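October 2021

Up too early, coffee gone cold twice, writing this standing at the counter because if I sit I'll stop. Boxes everywhere. Moving the shop kitchen stuff into the new place and I have until six to get the shelves sorted so Mbali can start bringing the plates over. She says she's fine with whatever. She is not fine with whatever, I've known her since school.

So. Mugs. All morning on mugs. I had it in my head they'd take half an hour. Seren came by with the blue tape and I marked out squares on the flat brown surface, one square per kind, so I could see what we've got before any of it goes up on a shelf. Straight lines were the plan. The long one in the middle wobbles, my fault, was on the phone to Kgomotso with the roll under my chin. Left it. Also one that goes off at a slant and I'm not pulling it up again, that tape cost more than I thought it would and there isn't much left on the roll.

Whites first. Then anything with a handle big enough for Aurora, who can't get her fingers in the little ones and complains every single time. Then the ones with a chip, which I will deal with, I WILL. Then the odd ones people have given us. The Femo mug from that trade thing, ugly, everyone reaches for it first.

Chantelle rang in the middle to ask did I want the Cavby shelf unit or the plain one. Told her plain. Then rang back and said Cavby. Then she didn't pick up so I have no idea which we're getting. If it's the plain one the squares will have to be smaller becuase it's a good bit narrower and the big mugs won't go two deep. Must measure. Must find the tape measure, it was in the box with the tea towels and now the box with the tea towels is not where the box with the tea towels was.

Ate a banana. Counts as lunch.

Trouble with white mugs is they all look like a set until you put them side by side. Some are creamy, some are nearly blue. The handles are different too, round ones, square-ish ones, one with a thumb rest I've never noticed in years of washing it. I like the square-ish handles best, they hang better on a hook. Wondering now about hooks instead of shelves. No. Don't start. Shelves.

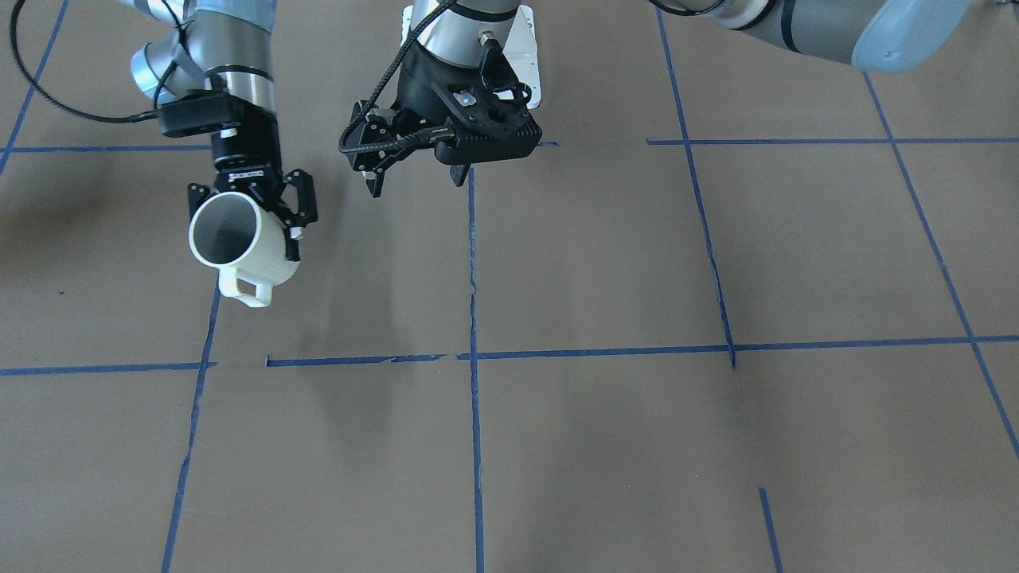
Anyway hooks would mean drilling and the wall on that side is the crumbly one, Popescu's man said so when he came about the sink. Said it'd hold a calendar and not much more. So shelves it is and the mugs go rim up, not rim down, I don't care what my aunt does. Rim down they get that stale smell inside. Rim up they get dust. Dust rinses.

Need to write the plan down before I lose it:

- top shelf, whites, handles all to the left
- middle, big handles, Aurora's reach
- bottom, odd ones and the Femo
- chipped ones in the crate by the door, OUT by January, no excuses

Kgomotso wants the glasses on the bottom. Kgomotso doesn't have a toddler coming in with her on market mornings, Seren does. Glasses up. Mugs can take a bump. Had a bit of a row about it on the phone, not a real one, he was laughing by the end and I was mostly laughing. I'll text him later. Or he'll turn up and move them when I'm out, he's done that before with the spice jars and I didn't find the cumin for a week.

Hands smell of newspaper. Why did we wrap everything in newspaper. Ink on the whites now, comes off with a damp cloth but that's every mug wiped before it goes anywhere, and I'd only just got going. Next time tea towels and old shirts. There won't be a next time. I'm never moving again, they can carry me out of this kitchen.

Fomari invoice came, 1,004 for the counter and the fitting. Thought it would be worse. Paid 100 already so need to check they took that off, I don't think they did. Ask Chantelle, she has the emails. She'd have the shelf answer too if she'd pick up!!

Mbali just texted, she's loading the car now. NOW. That was meant to be later. Plates are heavy, she'll want the counter clear, and the counter is bubble wrap and my coat and half a loaf. OK. Bread in the tin. Coat on the hook (the one hook). Bubble wrap in the bag under the sink, if it fits, it won't fit.

Haven't done the teaspoons. Haven't done the saucers, don't even know if we want saucers, who has used a saucer. Aurora has. Keep the saucers.

Found the tape measure. Coat pocket. Of course it was.

Car outside, got to go down and hold the door for her. More tonight if I'm awake.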